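Pluvwood Film Society boards > Projection and Sound > Lollside print: 1.66 or 1.85?

kaltintas
27 November 2019

We have the 35mm print of Lollside booked for the Pevville screen. The paperwork says 1.85:1 but the image on the reels is exposed to 1.37 with no hard matte. The distributor's restoration on disc is 1.66. Which plate should I file? I have a blank for either but not time to do both.

Kaan Altıntaş

reel_change

1.85. It is on the paperwork, so it is what the cinemas ran. A disc transfer tells you what somebody in a grading suite preferred decades later.

tstrebel

I would disagree. The paperwork was retyped for the reissue and the reissue went out at whatever the house had fitted. Look at the opening titles. If the lettering sits well inside 1.85 top and bottom, it tells you nothing. If the second card loses its bottom line at 1.85, you have your answer.

kaltintas

Put reel one on the bench last night. Second card clears 1.85, but only just. The cast list card does not - the descenders on the last line go under the matte.
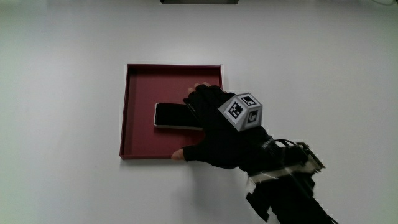

Reply 5 - reel_change

Titles were often shot by an optical house that had no idea what ratio the feature would be shown in. One card with tight descenders is weak evidence. Check the headroom in the kitchen scene on reel three. At 1.66 I remember a lot of dead ceiling.

Reply 6 - tstrebel

There is ceiling in it because the dialogue is about the damp. The composition is deliberate.

Also worth checking for the boom. On unmatted prints it tends to show up in the area that was meant to be hidden. If it dips in between the 1.66 and 1.85 lines, then I withdraw everything.

Theresia Strebel

Reply 7 - kaltintas

Went through reels three and four on the bench. Boom is visible twice, both times above the 1.66 line, so it is hidden either way and settles nothing. Headroom in the kitchen looks normal to me at 1.66 and tight at 1.85. Plattner's hat is clipped in the doorway at 1.85.

Reply 8 - reel_change

Hats get clipped. I still say 1.85, but it is your screen. Does your side masking move in far enough for 1.66?

Reply 9 - kaltintas

It stops 63 mm short on each side. I can live with a soft edge or hang a strip of black serge.

Reply 10 - tstrebel

Hang the serge. Cut the aperture slightly undersize and file it out on the machine with the test loop running. You have keystone at Pevville, so the plate will not be a true rectangle by the time you finish.

Reply 11 - kaltintas

Filing for 1.66. Will post the final plate measurements once it is fitted.

Recent topics
Splicing tape going yellow
Xenon lamp at 2264 hours, replace or leave?
Programme notes for the July silent season
Mono optical too quiet through the new processor
Wanted: take-up spool, any condition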